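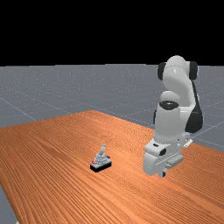 Ticket: lever-pull data, success rate doesn't match what I see on replay
Project: Birneo / sim collection
Opened by: Kaja Vasiliauskas
Assigned to: Jalen Hutchins
Priority: medium (I set it to high, somebody changed it)
Opened: 2025-01-11

Kaja Vasiliauskas wrote:

The nightly batch for the lever task finished and the summary says 172 episodes kept, 156 of them marked success. I don't believe it. I replayed 25 of the ones marked success, picked by shuffling the list, and in a good share of them the gripper comes down on the table next to the base, closes on air, and the episode still ends with a success flag. The lever never goes anywhere in those.

If we train on this we are teaching the policy to tap the table and call it a day. I'd like to hold the export until someone can tell me where the flag comes from.

Steps to see it:
Open the Plomatine viewer, load the nightly batch, filter on success = true.
Play any episode from the second half of the list.
Watch the lever angle plot along with the video. On the bad ones the line is flat.

Jalen Hutchins wrote:

Flag comes from the task file. Success is lever angle past threshold at any step. A flat line can't pass it, so I'm guessing your plot is stale. The viewer caches the previous episode's plot sometimes. Can you close it and reload?

Kaja Vasiliauskas wrote:

Reloaded, cleared the cache, tried it on the other workstation. Same flat lines. I also printed the angle straight from the file for three episodes and it doesn't move. So no, it isn't the viewer this time.

Jalen Hutchins wrote:

OK, which threshold value is in the header of those three?

Kaja Vasiliauskas wrote:

0.0 in all three. The good ones have the real value.

Jalen Hutchins wrote:

Huh. That would do it. The test is "greater than or equal to," so zero passes on step one. I don't know why it's writing zero. The randomizer draws the base position and the lever's start angle, and it is not supposed to touch the threshold.

Marisol Kowalczyk wrote:

Jumping in because I merged the randomizer change. The threshold is now worked out from the start angle and the joint limit. If the start angle lookup fails it falls back to a default, and the default was left at zero. That's my mistake. What I can't tell you is why the lookup fails on some episodes and works on others.

I can patch the default right now and we can relabel.

Kaja Vasiliauskas wrote:

Please don't relabel yet. Changing the default hides the failed lookup, and then we have a batch with a made-up threshold in it. I've been through this with the drawer task in July, where we relabeled twice and ended up throwing the whole thing out.

Also, a wrong flag explains the label. It doesn't explain why the gripper misses. Those are two problems and I'd rather not close one and forget the other.

Jalen Hutchins wrote:

Fair. Looked at the misses. The scripted expert asks for the lever pose at reset, plans once, and goes. In the bad episodes it is planning to where the base was in the episode before. So the expert reads the pose before the randomizer has moved anything. I'd bet the start angle lookup is the same timing issue, reading a joint that isn't registered yet.

Kaja Vasiliauskas wrote:

I'd bet that too, but I'd like to see it and not bet on it. Can you log the step number at which each read happens?

Jalen Hutchins wrote:

Log attached. Good episodes: randomizer, one physics step, pose read, angle read. Bad episodes: pose read, angle read, randomizer. It flips when a worker gets recycled. The second half of the batch is where recycling starts, which fits what you saw.

Fix: the reset now waits for the randomizer and takes one physics step before anybody reads anything. If the angle lookup fails the episode aborts with an error. No default at all.

Sigrún Toft wrote:

Does waiting slow down collection? The Ridgeway people are expecting the first export and I've already told them it's coming.

Jalen Hutchins wrote:

One step per reset. You won't notice.

Kaja Vasiliauskas wrote:

They can have it late or they can have it wrong. I'd pick late.

Ran a fresh batch of 70 with the fix, worker recycling forced after every few episodes to make it as ugly as possible. Threshold is nonzero in every header. I watched all of them, which took most of an afternoon. Two still fail, both with the base placed far out and the lever pointing away from the arm, and both are correctly marked as failures. I can live with those. I want them kept, too, in the failures folder.

One thing I'm still not sold on. The expert comes straight down every single time. Same approach, same wrist angle. The labels are honest now but the examples are very much alike, and I doubt a policy trained on them will handle a lever it has to reach from the side. Delphine, is that on your list?

Delphine Iwasaki wrote:

It's on the list. We have a teleop session planned to mix in human approaches. I'd open a separate ticket for it, this one is long enough.

Kaja Vasiliauskas wrote:

Will do. "On the list" has meant a lot of different things around here, so I'm putting your name on it.

Marisol Kowalczyk wrote:

Old nightly batch moved to quarantine, not deleted. I added a check to the Erkach export script that refuses any episode with a zero threshold or a lever angle that never changes in a success.

Status changed from open to monitoring by Jalen Hutchins.

Kaja Vasiliauskas wrote:

Leave it on monitoring until two nightly runs come through clean. I'll replay a sample from each and close it myself.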